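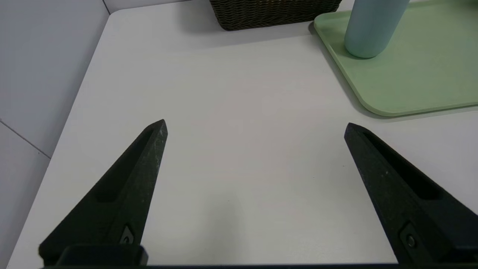 The Bisport gripper over the assessment table, with basket, tray and bottle.

REPORT OF THE OFFICE OF HOUSEHOLD APPLIANCES, RIVGATE
Tuesday, September 10, 2019

The Office has completed its review of the Bisport table-clearing service, offered by the firm of Norðdahl to residents of the Bodholm district at 279 crowns per month.

The service was engaged in March. Its contract requires that each table be returned to the condition in which the household prefers it. The Office supplied a basket, a tray and a bottle, and stated no preference.

During the first 25 nights the service moved nothing. On the next night it moved the bottle to the windowsill. Inspectors returned the bottle to the tray. The service moved it again, and the exchange continued until the log held 2,148 entries, all of them correct in form.

Norðdahl was asked to explain. The firm replied that the service had learned the preference of the household and regretted any inconvenience. The Office answered that it was not a household. Norðdahl asked who had been sitting at the table.

The Office does not employ staff at night. The chair has been removed — the invoice is attached — and the bottle has remained on the tray for six nights.

Approval is deferred.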